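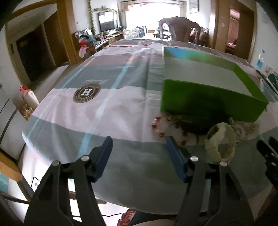

Striped tablecloth on the big table

lavanya_k
Hello everyone. Our town council wants to close the small branch library on Hájek Street and move its after-school reading hour to the Nulari center. The letter came in February. They write that it saves money, but the center is 2 miles away and many children walk. Does anyone know if we can still send comments?
Lavanya Kotian

ruvis_dad
Comments are open until 4 p.m. on the last day of the month. You must write your street address or they do not count it.

juvent700
I will disagree a little. The Nulari center has better heating and a real parking lot. The branch has one bathroom and the roof is old. Why do we pay for two buildings?

lavanya_k
Parking does not help a child of nine years whose parents are at work. I would accept the move if there was a bus.

juvent700
A bus is fair. Ask for that in the comment, I would sign it.

ruvis_dad
The petition at the bakery has 100 names already, but it says only "keep the branch open" and nothing about a bus.

lavanya_k
Then I will write a second page tonight and bring it there tomorrow morning.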